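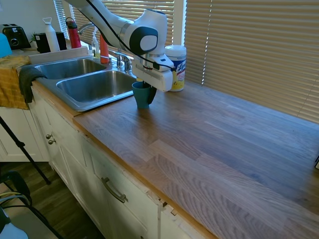

Home Guides FAQ Contact

Gestia FAQ: Teaching by demonstration

Do I need to write code?
No. You move the arm by hand or with the remote, and Gestia records the motion. Each recording is one demonstration.

By hand or by remote?
Use the remote for small objects like cups. Hand guiding is fine for long, simple moves.
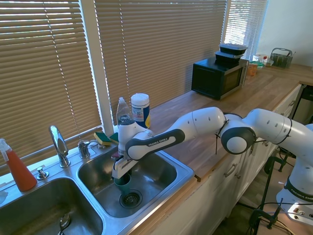
Page last changed: Fri 21 June

How many demonstrations does a task need?
Our cup-and-sink task has 1,492 in the shared set. For a single cup and a fixed sink, start with 18 and test.

Should I delete bad takes?
Keep a take if the cup slipped and you recovered – mark it "recovered" in the list. Delete it if you stopped partway.

Can two people record the same task?
Yes, under separate operator names. Agree on the start position first.

Who do I ask about remote setup?
Hsiu-ying Leung. For export problems, write to Remo Hubmann and include the session number.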